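Lulach New Music Ensemble: Hall Safety Walk-Through
Bowen Hall, 2023-09-09, checked by Hélder Pacheco

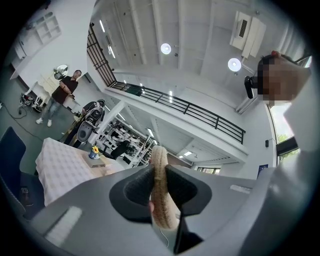
First walk-through since the August break, and what a pleasure to be back in this building! We open the season with the Zosow percussion concerto, so I spent extra time on the stage and the rigging. Comments follow each item.

Exits and aisles
Front doors open fully: OK
Stage left exit: OK. The door used to stick and now it swings beautifully, great work by the hall crew.
Center aisle clear: OK
Exit signs lit: One dim, over the coat check. New bulb ordered.

Seating
188 chairs set and linked in rows: OK
Wheelchair spaces marked: OK, 5 spaces, all with a clear view of the soloist (I sat in every one, and the one by the harp is the best seat in the house)
Loose chair feet: Two found in row F, swapped out.

Stage
Riser locks: OK on all but the back riser, where one pin was missing. Replaced and tested with the timpani on it.
Gong frame: OK. Please keep the wheels locked, even in rehearsal!
Bass drum lift strap: Worn at the buckle. Do not use until replaced.
Stage edge tape: Redo before dress rehearsal. The piece has players walking offstage in near darkness, a thrilling moment, and they need to see that edge.
Cables: Taped down as far as the mixing desk. The run to the Desuvis speakers still needs covers.

Electrical
Music stand lights: 29 tested, all working
Power strips: One per desk, none chained together. Lovely to see.
Dimmer rack vents: Dusty, cleaned on the spot.

Sound levels
Earplugs at the percussion and brass desks: OK, fresh box
Warning card for the finale: Printed, goes on the lobby table. It gets gloriously loud, so let people know before they sit down.

First aid and fire
Kit stocked: Needs burn gel and small bandages
Extinguishers: OK, tags in date
Hall phone: OK, extension 1620 reaches the front desk

Still open: exit bulb, lift strap, edge tape, speaker cable covers, first aid refill. I will recheck all five before the dress rehearsal. H.P.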